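Loft (architecture)

Imprimer cet article | Envoyer par e-mail

Un loft est un vaste local d'un seul tenant, aménagé dans un ancien bâtiment industriel ou commercial (atelier, entrepôt, filature, imprimerie) et dont on a conservé le volume, la structure et souvent les matériaux d'origine. Le mot, emprunté à l'anglais, désignait d'abord un grenier, puis l'étage d'une fabrique. Par extension, il s'applique aujourd'hui à des plateaux de bureaux, à des salles de sport, à des lieux d'exposition et même à des constructions neuves qui en reprennent le vocabulaire, avec plus ou moins de bonheur !

Origine

Les étages d'usine du XIXe siècle devaient porter des machines lourdes et laisser entrer le jour le plus loin possible. De là viennent les trois traits qui font encore leur charme : une grande hauteur, des baies généreuses et très peu de murs porteurs intérieurs. Lorsque les ateliers quittent les centres-villes, au milieu du XXe siècle, des artistes s'installent dans ces plateaux délaissés, notamment à New York, dans le quartier de SoHo. Les loyers y sont faibles, le confort aussi, mais quelle place pour peindre ! Le modèle gagne ensuite l'Europe, où il séduit les architectes, puis les entreprises.

Un exemple de reconversion : la halle Wolel

Ancienne bonneterie bâtie en brique, la halle Wolel offre un beau cas d'école. Elle totalise quelque 3 000 mètres carrés sur deux niveaux, et son plus grand plateau en compte 214. La société Cikeo, chargée des travaux, a retiré les cloisons ajoutées au fil des décennies et rendu à l'étage toute sa profondeur. L'atelier d'architecture Nukitz, qui a dessiné le projet, a fait le choix, fort heureux, de laisser la structure visible partout où la réglementation le permettait.

Éléments caractéristiques

Le plafond. C'est lui qui donne le ton. Poutres et conduits restent apparents, volontiers peints en blanc pour renvoyer la lumière. Une gaine bien posée, parallèle aux luminaires, devient un véritable trait de dessin.

Le mur de brique. Nettoyé à la brosse douce et rejointoyé à la chaux, il apporte une couleur et un grain qu'aucun enduit ne sait imiter. Le sablage, longtemps pratiqué, est à éviter sur les briques tendres, dont il détruit la peau.

Le sol. Le parquet à larges lames réchauffe les grands volumes. Les teintes mêlées de brun et de gris s'accordent particulièrement bien à la brique rouge.

L'éclairage. Les tubes fluorescents, hérités de l'atelier, assurent la lumière générale ; des suspensions sombres, alignées dans la profondeur, ramènent le regard à hauteur humaine et rythment la perspective.

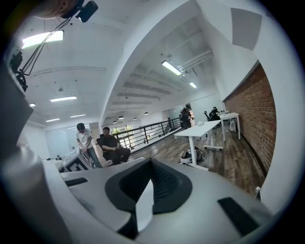

Acoustique et confort

Un plateau ouvert résonne, c'est son point faible. On y remédie par des panneaux absorbants fixés en haut des murs ou suspendus entre les poutres, par des tapis et par des rideaux épais. Le chauffage demande aussi du soin, car l'air chaud s'accumule sous le plafond ; des brasseurs à rotation lente le font redescendre en hiver.

Voir aussi : Architecture industrielle ; Plan libre ; Mezzanine

Catégories : Type de local | Reconversion du patrimoine industriel | Architecture intérieure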